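Can a machine tidy a side table yet?
Home & Workshop Automation board – General discussion

fenwick_tools
Been reading the claims from Wolura and Nallard about general household robots and I'd like opinions from people who have spent time near the real thing. I don't mean hoovering or mowing. I mean picking up after people: rubbish off a table, flowers left alone, bin used properly. I run a small joinery shop and would pay for something that clears benches at the end of the day. Is any of it close?

oddjob_77
Depends what you call close. A fixed arm doing one job all day, yes, we have had that for years. A side table in somebody's room is harder. You have a crumpled packet next to a vase of flowers, and a small bin on the floor by the wall. A person does that job without thinking. The machine has to know that the packet is rubbish and the vase isn't, then pick up something soft with no fixed shape.

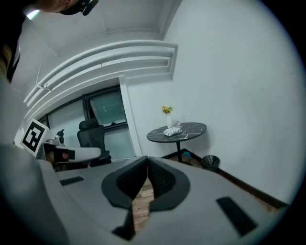
Can a household robot clear a table by itself today?
In a room it has been trained on, sometimes. In a room it has never seen, I wouldn't leave it alone with anything that breaks.

marrowbone
I think that's too gloomy. Two years ago people said the same about folding towels. The grippers are good enough now, it's the training that is behind, and that gets fixed by people doing the chores over and over and recording it. Langat put out a set of 3,000 recorded chores and the difference between models trained before and after was plain to see.

oddjob_77
3,000 recordings of what, though? I looked at the list. 2,434 of them are picking up a solid object and putting it down somewhere else. That leaves very little for cloth, paper, liquids or anything with a lid.

marrowbone
Fair point on the split. I still say pick and place covers most of tidying. Go round your own house and see how much of the mess is things in the wrong place.

Jean Kinnear
I ran the packing line at Fulorthorpe until January, so this is from the shop floor and not from a house. We had two arms on trial for loading trays. They were fine with boxes. Cards and leaflets were a nuisance – anything thin and flat either slipped or went in crooked, and someone had to stand by to straighten it. We kept one arm for the boxes and sent the other back. The one we kept has paid its way, I should say. I would have it again for that job and no other.

fenwick_tools
Thanks Jean, that's the sort of answer I was after. Was it the gripper or the software that let you down on the cards?

Jean Kinnear
Bit of both. Soft pads helped. With hard fingers the cards bent. But it couldn't tell when it had hold of one badly, and it carried on regardless.

marrowbone
Padded fingers set in a V do hold a card upright between them, so the hardware side can be done. Knowing you have a bad grip is the next thing to sort out.

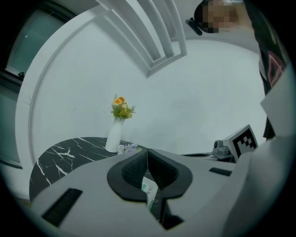 Reply from: latheandplane

For the joinery shop question, forget the arm. I've got 25 square metres and the end-of-day clear-up takes me less time than it would take to set a robot going. Offcuts are all different sizes, there's dust on everything and the chisels are sharp. Put the money into extraction and some decent racking.

fenwick_tools
Racking is already on the list. I'll hold off on the robot and look again when somebody will let me try one on my own bench for a week.

oddjob_77
Ask them to try it with a pile of shavings first.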